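We use cookies to improve your experience on this site. By continuing to browse, you accept our cookie policy.

News

Research group reports method for choosing the correct lane before an intersection

By Nadiia Ivanyshyn
January

Researchers at the Hornau Institute for Automated Driving have presented a method that allows a self-driving car to work out which lane it should enter before it reaches an intersection, without relying on a detailed stored map. The results were presented to partners of the Busteo project on Thursday.

The method reads arrows, dashed lines and stop lines from a forward-facing camera and combines them into a simple diagram of the road ahead. Each lane in the diagram is given a list of permitted directions. The diagram is then compared with the planned route, and the car is told whether to keep its lane or change.

Worn paint has been a persistent difficulty for systems of this type. An arrow that has faded over several winters may be read correctly in one camera image and missed in the next. The Hornau group addresses the problem by carrying each reading forward as the car moves and by giving extra weight to markings that are repeated closer to the stop line.

"A driver who is unsure about the first arrow will look for the second one," said Lukian Kobzar, who leads the project. "Our software now does the same, and it keeps a record of how sure it is at each point."

The approach was tested on 1622 recorded intersection approaches in city traffic. Many include lanes that permit two directions, such as straight ahead and left, next to a lane reserved for right turns. Traffic islands, hatched areas and parked cars along the curb were left in the test material.

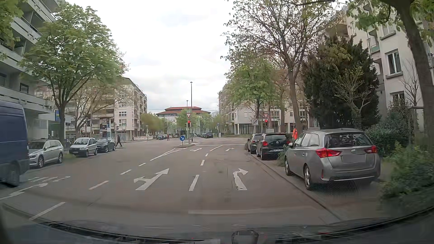 Results and next steps

According to the group, the new method assigned the wrong direction to a lane in 4 percent of the approaches. An earlier version, which judged every camera image separately, did so in 6 percent. The improvement was greatest on roads where the paint was in poor condition.

The group also reported that errors remain when a vehicle ahead covers the markings until shortly before the stop line. In such cases the software is designed to report that the lane direction is unknown. Samer Azar, who was responsible for the evaluation, said that the next round of tests would cover more than 200 approaches recorded in heavy traffic.

Jad Saliba of Cordeiro, the industrial partner in Busteo, said the company would study how the lane diagram could be passed to its existing route planning software. No date has been set for trials in which the method controls a vehicle.

A technical report describing the method is available from the institute on request.

Related news

Cordeiro joins Busteo project as industrial partner
Petro Vakulenko to head new sensor laboratory
Clullimthorpe test track reopens after resurfacing
Call for papers: workshop on road marking recognition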